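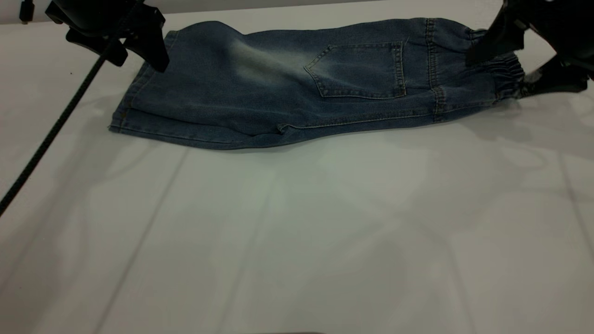

About » Our people » The folding cell

Looking after the folding cell

12/9/25 - by Edit Balogh

I'm Edit, and I mind the two-armed folding cell here at Stekudo. Barrett Baptiste built the table, Zhiqiang Hou writes the motion code, and I get the bit in between - fingers, cables, cameras and a fair bit of swearing at Velcro.

Jeans are my favourite setup test. An elastic waistband bunches up thick and a hem is stacked flat, so if both grippers can hold their end and keep the denim fairly taut, I'm happy to call the arms aligned. Before each run I wipe the white tabletop, check the braided cable has some slack and nip up the finger screws. Every 321 folds I swap the finger pads, and the log says we've now been through 11 sets!

The wrist cameras get their own look. I bring one in close on faded denim and see if I can pick out the double gold stitching along the pocket edge. A bit of blur while the arm's moving doesn't bother me.

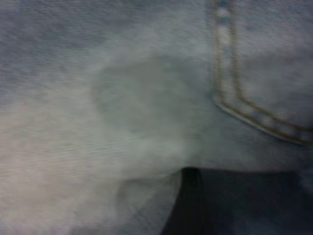 How often do you recalibrate the arms?
Every second Monday-to-Friday stretch, plus any time a finger has been off. It takes me one cuppa, two if Zhiqiang has changed the code.

More from Stekudo
Meet Ánh and Hằng Quách
Our move to Lirnitz
The Redier gripper rebuild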